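The washing machine takes up one end of the room, and most of what Rosine Millet and Tarun Goel have built in the past year is parked in front of it. They wanted a robot that would do one household job from start to finish, and they picked laundry.

"People ask why we didn't start with something easier," says Millet, who used to repair lifts for a living. "I thought it was easier. You pick up a shirt, you put it in a hole. I was wrong by a long way."

The pair met at Stonier, the shared workshop in Sakthorpe, where Goel was making a camera slider and Millet was rewiring a lathe. The robot has two arms, bought second-hand and rebuilt, and each ends in a two-fingered gripper. Goel puts the total spend at some 3000 pounds, spread over the year and not counting the things they broke.

The grippers have taken up most of the time. The first pair had flat fingers and dropped anything thin. The present ones are slimmer, with a camera mounted close by so that the software can see what is between them.

"Sportswear is the worst," Goel says. "It's slippery and it has no shape. A towel at least behaves like a towel. With a football top you can have hold of it and the camera still can't tell you which end you've got."
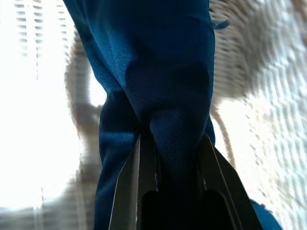
A dark blue garment held between the gripper's two fingers.

They keep a log of every attempt. By February it had 337 entries, and Millet reads from it without much sentiment. Early pages are mostly one word, "dropped". Later ones are longer. One item went in and came straight back out with the gripper. Another got as far as the door and stayed on the hinge.

The basket caused arguments too. Goel wanted a plastic tub with straight sides, which would have been simpler for the software to recognise. Millet held out for wicker.

"If it only works with a special tub then it's a demonstration," she says. "I wanted it to work with the sort of basket people have."

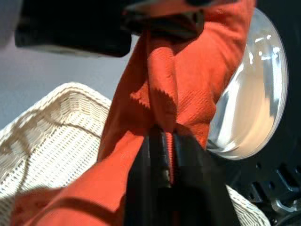

Getting cloth from the basket to the drum is the part they still watch most closely. The arm has to lift high enough to clear the rim, then turn without letting a sleeve or a corner trail behind. Goel slowed the whole movement down by 50 per cent over the winter and says the results improved straight away. He would like to speed it up again, but Millet is in no hurry.

"It's doing the washing," she says. "I don't mind if it takes all morning."

Lately they have been trying a second method, in which both arms take hold of the basket and bring it up to the machine. It was suggested by Mareike Görtz, another Stonier member, who pointed out that she never takes her own washing out piece by piece. The difficulty is keeping the two arms in step. If one runs ahead of the other, the basket twists and a gripper loses the edge.

"We had 33 goes at that before I stopped standing next to it with my hands out," says Goel.

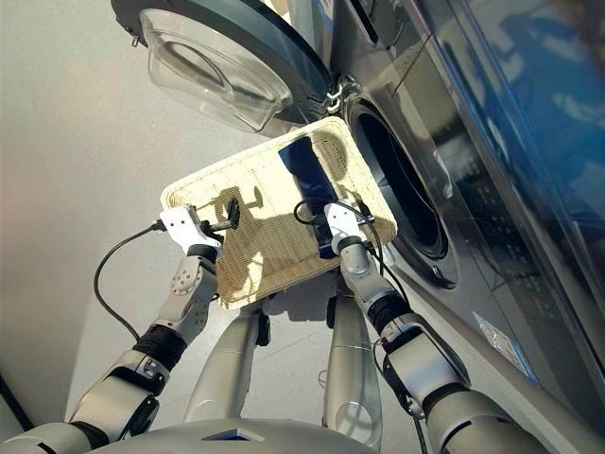
Both arms holding the basket by its rim, with the washing machine door open.

Neither of them plans to sell the robot. The drawings for the gripper fingers will be free to any Stonier member who asks, once Millet has redrawn them neatly. After that she wants to start on unloading, with wet clothes, which are heavier and cling to one another.

Goel would sooner fix the cables first. "They hang down and I keep catching my sleeve on them," he says. "I've been saying I'll do it since the autumn."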